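Re: [skuvamow-list] how many demos per task?

> We stopped at 200 for the tray task and the policy still dithers.
> Is it worth recording more?

Yes, keep going! We were stuck at 200 too (on Hevetard, same sort of desk clutter) and it only settled down at 330.
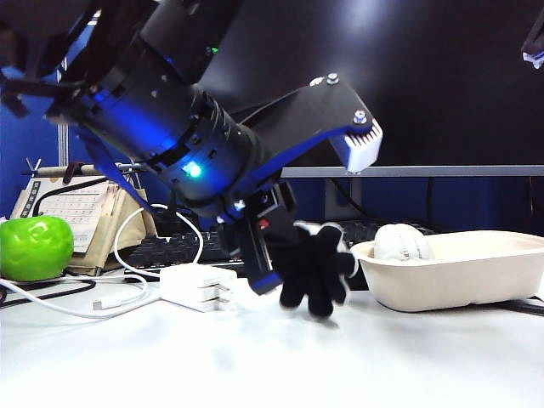 The other thing that helped was moving the clutter between takes, which we'd been way too lazy about. Three new layouts an hour is plenty. I can upload our April set to Mindance if you want it.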